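Visit report: Kuusisto refurbishing site, Rinditz
07/02/2022

The site takes in retired office computers from schools and town offices, tests them, and sells them on in lots. Olga Arruda and I were there for 2 hours. Helmi Laaksonen, who runs intake, walked us through in the order the goods move.

Intake is a single dock with a floor scale. Each pallet gets a lot number before the wrap comes off. The dock handles 148 pallets in a normal month, more in November when budget years close. Serial numbers are scanned into Lurnel, the stock system, and a unit that will not scan goes to a side shelf for manual entry.

Drives are pulled first and wiped or shredded according to the customer's contract. The wipe racks run overnight. Certificates are issued per drive, not per machine, and we asked for a sample copy.

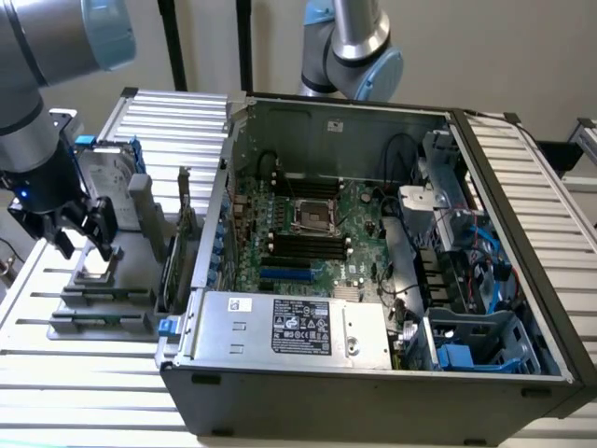 Grading follows. Grade A and B desktops are sold whole. Grade C goes to parts, where memory and processors are tested separately and boards are kept only for models with open orders. Board storage is limited to around 200 units, and the oldest stock goes to scrap once that is reached.

Outgoing lots are packed in reusable Clumar crates. Laaksonen said the crates cut transit damage, but she had no figures from before the change. Crate return is slow and the deposit does not seem to help much.

Open points: insurance during storage, who pays freight on rejected lots, and whether Lurnel can export to our format. Arruda will follow up on the first two.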